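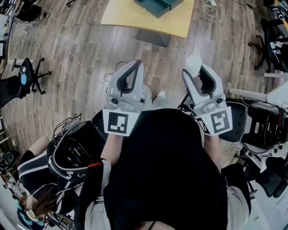 How long does a Folex floor rental run, and what does it include? Rentals at Ouellet Hall are by the half day and cover the main room, 80 chairs and the folding tables. The main room has a wood-grain laminate floor, so wear flat shoes with clean soles, and keep cups upright when you carry them across it.

How many people can we invite?
The main room holds 200 seated or 300 standing. The side room is booked separately.

Is there a deposit?
Yes, $500, due when you sign. We return it within ten days if the room is left clean.

Can we bring our own food?
Yes. The kitchen has a fridge, two sinks and a warming oven. There is no stove. Caterers need to send us their insurance form first.

When can we get in to set up?
Morning rentals start at 8 a.m. and afternoon rentals at 1 p.m. Setup and cleanup both count toward your time.

Are you open every day?
We are closed on Monday.

Who do I contact about a booking?
Gunnel Nygård at the front office. Leave a message with your date and group size.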